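Dlamini Road Allotment and Orchard Association
Minutes of the Regular Members' Meeting, December

Held in the side room at the Heta Hall. The meeting opened at 7:05 p.m. with 27 members present, which is enough for a quorum under the current rules. Apologies were received by email and are on file.

1. Minutes of the previous meeting

Approved with two corrections. The word "agreed" in item 4 was changed to "discussed," as several members did not remember agreeing to anything. The price of the padlock was also wrong.

A member asked why the October minutes are still not on the website. The secretary replied that they were sent in October. The web page is looked after by a different person, who was not present. Carried over, for the second time.

2. Water

The chair reported on the offer from Skivari to replace the two standpipes on the lower path with a metered drip system. The offer comes with a brochure, which was passed around. It says the system will cut water use by half.

Members asked half of what. The association has never metered the lower path, so there is no figure for current use. The chair said Skivari had worked from "typical plots of this kind." It was pointed out that our plots are on clay and slope toward the creek, and that the bottom row spends March under water without any help from a drip line.

Further questions: who pays for the filters, how often they need changing, and what happens in a frost. The chair had asked the first of these and been told it would be covered in the service plan. The price of the service plan is not in the brochure. One member had seen the same system at another site, where it worked well for one summer and was then turned off. Another member thought that was a different make.

A motion to accept the offer in principle failed for want of a second. A motion to ask Skivari for a written price including service, filters and winter shutdown was carried. The chair will write. In the meantime the leaking tap by plot 9 needs a new washer, and a member offered to bring one on Tuesday.

3. Accounts

The balance in the general account is $709 after the fall mowing bill. Rents for next year are not due until February.

There was a long exchange about the line marked "sundries," which stands at $195. It was explained that this covers the skip, a box of printer paper and part of the hedge work. Members felt that a skip is not a sundry. It was asked that the skip be given its own line from now on, so that people can see what it costs each year and decide whether half-empty paint cans from somebody's garage should be going into it.

The accounts were received. The meeting did not approve them, as the hedge invoice has still not been found.

4. Orchard

4.1 Pruning. The winter pruning day is set for the second half of January, weather allowing. Members are reminded that the loppers in the shed belong to the association and are meant to return to it. Two pairs did not come back last year. The old trees along the fence should be left alone until somebody who knows what they are doing has looked at them. Last winter's work on the end tree was described as "enthusiastic," and it has not fruited since.

4.2 The Petora trees. The association was offered 300 young trees of the new green apple Petora at a reduced price, on the understanding that we plant them as a block and send back yearly notes on growth and yield. The sheet that came with the offer was read out. It promises resistance to scab, good keeping until April, and a crop in the third year.
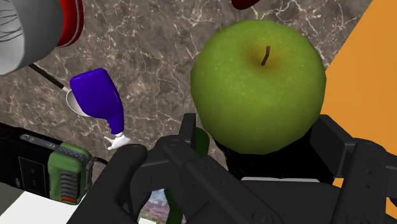 Item 4.2: Green apple, seen from above.

Several members were not persuaded. The main points were as follows.

The orchard has room for perhaps a tenth of that number. The rest would have to go on the open strip by the gate, which floods, or onto vacant plots, which are promised to the waiting list.

"Resistance to scab" was also promised for the last lot of trees. A member who has four of them invited anyone who believes it to come and look at the leaves in June.

The sheet does not say which rootstock the trees are on. Without that we can't tell how tall they will get or whether they will cope with clay. The chair thought this could be found out with a phone call. It was asked why the phone call had not been made before the meeting.

Nobody on the site has tasted one. The sheet calls the flavor "bright and balanced." Members took this to mean sour, although one said that sour was what she wanted in a pie and that the old cookers are nearly finished.

In favor, it was said that the price is low, that the orchard is getting old, and that we turn down most things. A member noted that the last two times we said yes to something cheap we got the polytunnel and the goat fence. The polytunnel is now in the hedge.

A motion to accept all 300 trees was lost. A motion to ask for six trees, on trial, with the rootstock stated in writing, was carried with four against. If the supplier will only sell the full lot, the matter is closed and should not come back in spring under another name.

4.3 Juice day. Attendance was good. The bottles were late and the press jammed twice. No record was kept of how much juice was made, so the claim in the newsletter that it was "our best year ever" can't be checked. The member who wrote it said it had felt like the best year. The newsletter will not be corrected, but weights will be written down next time. A clipboard is to be hung by the press.

5. Compost

The two open bays are full and a third is wanted. The parks office has offered free wood chips by the truckload. The last load had plastic twine and a shoe in it. Before taking another, the secretary is to ask where the chips come from and whether a load can be refused at the gate.

A member presented some pages about a powder that is said to turn a heap in ten days. The pages were printed from the maker's own site. It was asked whether anyone had compared a heap with the powder to a heap without. The member offered to do this on her own plot at her own cost. The meeting thanked her and asked to see both heaps in April, before hearing any more about it.

6. Waiting list

The list is said to be long. When the secretary rang down the first page, a fair number of people had moved away, had forgotten they had signed up, or had taken a plot elsewhere. It was felt that the length of the list should not be quoted in letters to the city until it has been cleaned up. One member objected that a long list is the best argument we have for keeping the site. The reply was that it stops being an argument on the day somebody at the city makes the same calls. Agreed that everyone on the list will be written to once, with a reply wanted by the end of February.

Vacant plots: three, of which one is mostly bramble. It was suggested that the bramble plot be offered at half rent for the first year. Carried.

7. Security

Onions and a wheelbarrow were reported missing in the fall. The wheelbarrow was later found on plot 14, where it had been borrowed. The onions were not found.

A proposal for a camera on the gate was discussed. There is no power at the gate, and the sample footage sent by the seller was filmed on a well-lit driveway. Members doubted it would show much more than a hood in the dark. A new padlock was thought better value, provided the code is not written on the back of the sign again. No further action on the camera.

8. Any other business

Bonfires: the rule is after 6 p.m. and not on windy days. The rule is not being followed. It will be printed in bold in the next newsletter, though several members doubted that the people concerned read the newsletter.

Hens: a request to keep six hens on plot 22 was put off until the lease has been read. The lease could not be found during the meeting. It may be with the hedge invoice.

Hall: the rent for the side room goes up in the new year. The radiator has been reported again. Members asked for the January meeting to be held somewhere with heat, or to be shorter.

Actions
Chair: write to Skivari. Write to the Petora supplier about six trees and the rootstock.
Secretary: wood chips, waiting list letter, October minutes, lease.
Accounts: separate line for the skip. Find hedge invoice.
All: return loppers.

The meeting closed at 9:20 p.m.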